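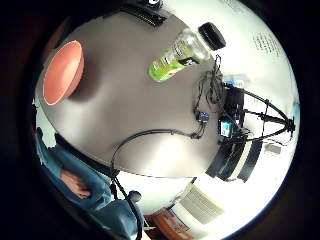

**共用の作業机は、いつごろ片づいた状態になりますか。**

今の見通しでは11月中です。机の上の物の置き場所はほぼ決まり、残っているのは配線まわりと、持ち主のはっきりしない小物の扱いです。

---

ハルヴォルセン様

いつも温かく見守ってくださり、本当にありがとうございます。プダック工房の共用室整備について、途中経過をお知らせいたします。前回の報告が棚の話ばかりで、「それで机のほうはどうなのですか」とお返事をいただきましたので、今回は机のことをたっぷり書かせていただきます。少々長くなりますが、お茶でも飲みながらお読みいただければうれしいです。

## 机について

ご支援で入れていただいたグレーの大きな机は、期待していた以上によく使われています。以前は小さな机を寄せ集めていて、継ぎ目に鉛筆が落ちる、紙が引っかかる、と毎日のように誰かがこぼしていました。広い天板になってからは、その小言をすっかり聞かなくなりました。

ただ、広い机には広い机の悩みがあります。とにかく物が集まってくるのです。鉢もボトルもケーブルも、ちょっと置かれたまま、そのまま居ついてしまいます。サーモンピンクに近いオレンジ色の鉢などは、内側が淡いピンクでなかなか可愛らしく、私はつい眺めてしまうのですが、眺めているだけでは片づきませんね(反省しております)。

そこで、机に載る物を「ここに住む物」と「帰る家のある物」に分けることにしました。名前をつけたのはスネハ・カンドパルさんで、最初は皆くすくす笑っていたのに、いつのまにか全員がこの言い方をしています。

## 飲み物のボトルと器

蛍光がかった黄緑のラベルに黒いキャップのボトルも、青みのある半透明の小さなボトルも、机の上で横になっていることがあります。電気を使う物と同じ机ですから、これは早めに手を打ちたいところでした。

話し合いの結果、飲み物は入口脇の低い棚に立てて置くことになりました。棚はアクバリの既製品で、費用は送料込みで3,373円です。予算表の「収納」の欄に入れてあります。ラベルに名前を書く案も出たものの、面倒で続かないだろうという声が多く、まずは置き場所だけを決めて様子を見ています。

鉢は「ここに住む物」になりました。ねじや留め具を一時的に受けておく器として、机の奥の角に置きます。ディーパック・マルホトラさんは蓋つきの箱を推していたのですが、口が広いほうが手が入りやすいということで、最後は笑って譲ってくれました。

## ケーブルと小さな基板

いちばん時間をかけているのがここです。長い黒いケーブルが机の真ん中を横切り、その先で細い黒い線が何本も絡まっています。青い小さな基板や、青と白の小さな機器もその線につながっているため、えいっとまとめて引き抜くわけにはいきません。

ラメシュ・ディクシットさんが、次の順番で進める案を作ってくれました。

1. 使っている人に声をかけ、電源を落としてよい時間を決める
2. 線の両端に同じ色の紙テープを巻く
3. 基板と機器を浅い盆に移す
4. 長いケーブルを机の縁に沿わせ、留め具で固定する
5. 残った線を箱に入れ、持ち主を尋ねる札をつける

今は2番の途中です。紙テープの色が足りなくなり、途中から縞模様を描いて代用しているのですが、これが意外に見分けやすく、好評です。留め具はハネルのものを一袋、800円で買いました。盆のほうは、手持ちの古い物を洗って使うつもりでおりましたが、縁が欠けていたため、838円で一枚買い足しています。

長いケーブルを縁に沿わせると、今より長さが要ります。足りなければ延長するか、つなぐ先を机の反対側に移すことになり、後者なら費用はかかりません。私としては後者を願っています。

## 三脚スタンド

黒い三脚スタンドは、脚が広がるぶん場所をとります。机の右側を大きく占めるので、床に下ろす案と、壁際に寄せたまま机に残す案の両方を検討しました。床では人の足が当たりやすいという意見があり、ひとまず机に残して、脚の位置に目印を貼ることにしています。ヴィカス・チャウダリーさんが「目印があると、動かした人がちゃんと戻してくれる」と言っていて、前の部屋での経験からくる言葉だけに説得力がありました。

## 壁の掲示

白い壁には細かい字の並んだ掲示が貼ってあります。今回の机の決まりごとも壁に出したいのですが、同じように小さな字で並べては読んでもらえないだろうと、皆で意見が一致しました。新しい紙は大きな字で、書くことは四つまで。文面はカンドパルさんが考えてくれていて、私のところに届いた案は次のとおりです。

- 飲み物は入口脇の棚へ
- ねじは鉢へ
- 線を抜く前にひと声
- 帰る家のある物は、帰してから退室

最後の一行は初めて来た方に通じるのかしら、と少し心配しています。ご意見をいただけましたら、喜んで直します。

## 費用

| 項目 | 金額 |
|---|---|
| 飲み物用の低い棚(アクバリ、送料込み) | 3,373円 |
| ケーブルの留め具(ハネル) | 800円 |
| 浅い盆 | 838円 |
| 掲示用の紙と紙テープ | 900円 |

いずれも領収書は手元にそろえております。原本が必要でしたら、次の書類と一緒にお送りします。

## これからのことと、お願い

11月のうちに配線の4番まで進め、箱に入れた線の持ち主探しを始めます。名乗り出る方のいない線をいつまで預かるかは、まだ決まっていません。マルホトラさんは年内いっぱい、ディクシットさんはもっと短くてよいとの考えで、私はその間をうろうろしております。

それからひとつ、ご相談です。近所のフェテオさんから、使わなくなった引き出しを譲れそうだというお話をいただきました。机の下に入る高さなら、小物の行き先が一度に片づきます。引き取りの運搬費を今の「収納」の予算から出してよろしいか、ご都合のよいときにお聞かせください。寸法は先方に問い合わせているところで、返事が来ましたらすぐにお知らせします。

またお近くにいらっしゃることがあれば、ぜひ夕方にお立ち寄りください。四時を過ぎると部屋が落ち着き、机のまわりでゆっくりお話しできます。

プダック工房 共用室整備担当より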